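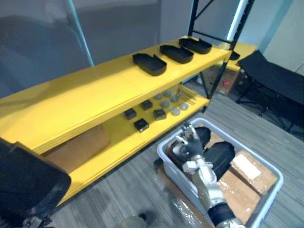

Re: [readers] August book — Sesavora

Sorry all, typing this on the train so excuse the state of it. Finished Sesavora last night, 51 chapters, nearly gave up at chapter 3. Glad I didnt.

> On the list earlier, someone wrote:
> I'm 32 pages in and I don't care about the sister. Does she
> get any better? Also is Winura meant to be a real town or not,
> I keep looking for it on the map.

She does get better. Give her till the flood. Before that she's mostly slamming doors and being rude to the aunt — after it I couldn't put the thing down. Winura is made up I think, but the coast road sounds a lot like where we had our holidays as kids. Same awful tea room.

The robbery at the Trusik house, hmm. Too long. And I guessed who had the keys straight away, did anyone else? Won't say more, some of you are still reading. 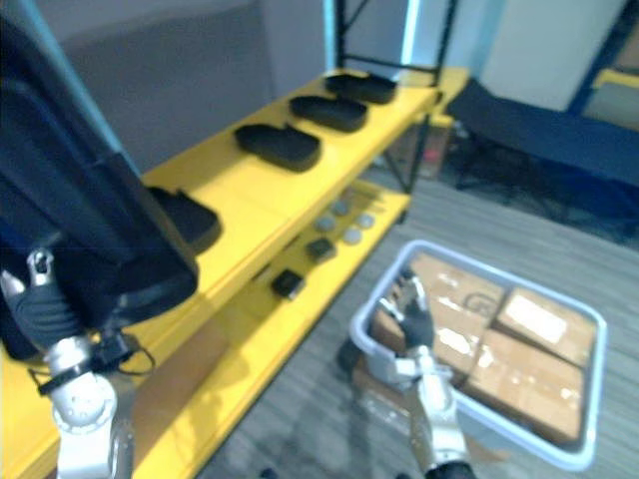 Do we need to have read the first Ackermann book before this one?
It helps with the two brothers and why they don't speak, but you can follow everything else without it.

I've got 2 spare copies of that one if anybody wants a lend, paperback, one has been in teh bath. Reply to me off list please, not to everyone like last time.

Next month's pick still open. Something shorter?? My vote is for the short stories but will go along with whatever.

Right, my stop.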